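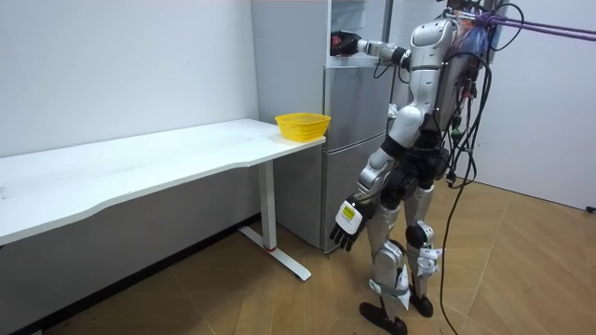

On June 10, 2019, the Allville list address wrote:

> The upper compartment is running warm again. I set the dial to 4
> and put a thermometer on the top shelf overnight. It read 41 F in
> the morning, then climbed when the door was used. The lower
> compartment holds its temperature without trouble. Before I order
> a gasket from Drelholm, can someone tell me whether the dial
> controls both compartments or only the lower one? The Hirkano
> manual shows a different panel from the one we have.

The dial controls the compressor, so it affects both, but the split of cold air between the compartments is set by a separate damper. On the Hirkano units with this cabinet the damper slide is at the back of the upper compartment, behind the top shelf. Take the shelf out to reach it. The manual you have is probably for the earlier panel. Salcedo has the later one in its parts binder, filed under the cabinet number and not the model number.

I would not order the gasket yet. Check in this order:

1. Thermometer position. Air temperature on the top shelf swings every time the door opens. Stand the probe in a glass of water in the middle of the shelf and leave it overnight with the door shut. Compare that reading with the 41 you already have.

2. Door seal. Close the door on a strip of paper and pull. Repeat at the corners and along the hinge side. There should be drag everywhere. If one section is slack, wash the gasket with warm water and dish soap, dry it, and test again. Ours at Salcedo failed on the hinge side in February and passed after cleaning.

3. Vent. Keep the back of the upper compartment clear. Tall cartons pushed against the rear wall block the return air, and you get a cold back and a warm front.

4. Dial. Go from 4 to 5 and wait a full day before reading. The scale runs to 7, but do not leave it there. At 7 our lower compartment froze the lettuce and the upper one gained very little.

5. Damper. Move it one notch toward the upper compartment and wait another day. Change the dial or the damper, never both on the same day, or the readings tell you nothing.

On clearance: if your desk end is close to the cabinet, make sure the lower door still opens far enough for the drawers to come all the way out. People tend to leave it half open while they work a drawer past the desk, and that costs more cold air than a slightly slack gasket.

If the water reading is still above 40 after all of that, send the cabinet number to the list. Drelholm sells two gaskets for it with different corner profiles and they are not interchangeable.

Salcedo site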